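Okay I finally did it -- I rode the night train to Calosdale and I need to tell everyone!!

You board at 9 p.m., they bring you tea, and you wake up in the mountains. I had the top bunk (my ladder skills are poor) and still slept better than I do at home.

Woke up at 5 to pink light on the snow and just stood in the corridor in my socks. 2780 feet up, says the sign at Lucero station.

Estela Carrasco, you told me to pack my own breakfast and you were SO right. The dining car opens late.

Back at my regular life now, already looking at June tickets.

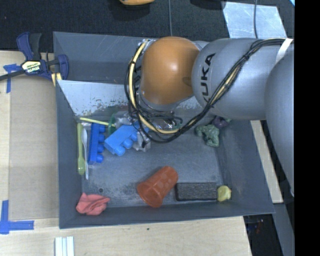 orange joint, many cables, one metal bin

Anyway, does anybody want to split a cabin for 2? I'll take the top bunk again, gladly!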